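`bastcombe-worktops` is a table of kitchen worktop wear reports, collected from rented flats in Bastcombe and Cleltholm. Please read the caveats before you plot anything.

## What's in it

- `reports.csv`: 2716 rows, one per report
- `reports_clean.csv`: 2604 rows, after duplicates were dropped
- `materials.csv`: lookup table for the material codes
- `notes/`: free text from tenants, spelling left alone

## Columns

| Column | Meaning |
|---|---|
| `flat_id` | made-up code, stable across both CSV files |
| `material` | stone, wood, laminate, tile, other |
| `age_claimed` | years, as given by the landlord |
| `damage` | stain, scratch, chip, burn, swelling, none |
| `severity` | 1 to 7, scored by the tenant |
| `sealed` | yes, no, blank |

## Caveats

`age_claimed` is the column everyone wants and the one I trust least. Landlords gave the figure, and a landlord arguing over a deposit has a clear interest in the worktop being newer than it is. I have left the values as they came. If your chart shows wear setting in early, consider that first.

`severity` has seven levels, which is more than people can tell apart. In the notes, the same coffee ring gets a 2 from one tenant and a 5 from the next. I'd fold it into three bands, and even then I wouldn't average it.

`sealed` is blank in 731 rows of the clean file. Blank means the tenant didn't know. It doesn't mean no, and an earlier analysis that treated it as no found a lovely strong effect that went away when those rows were taken out.

The Doolan sealant leaflet claims that sealed stone "will not mark". Some sealed stone in this table marked. I can't say whether it was Doolan sealant or whether anyone put it on properly, so please don't use the data to prove the leaflet wrong either.

Speckled stone needs extra care. Small stains are hard to spot on a mottled surface, so low counts there may only mean that people didn't see them. The same goes for dark wood and scratches.
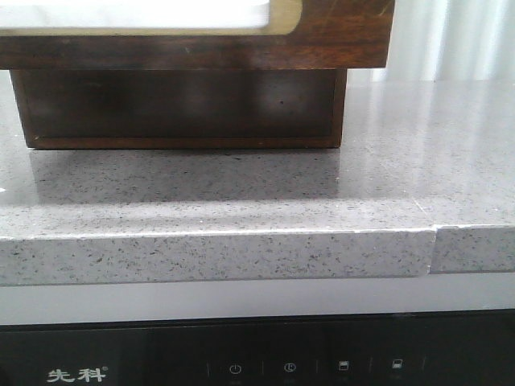
*Dark brown wood on grey speckled stone. Coded by the worktop, so `material` = stone.*

Things standing on a worktop are never coded, whatever they are made of. The first version got this wrong in the Cleltholm rows and should not be used.

## Loading

```
import pandas as pd
df = pd.read_csv("reports_clean.csv", dtype={"flat_id": str})
```

Without the `dtype` you will lose leading zeros and the notes won't join.

## Licence and changes

CC BY 4.0 for the tables. The notes are for research only.

- v3: Bultetti tile codes merged into `tile`
- v2: Cleltholm rows recoded
- v1: withdrawn in June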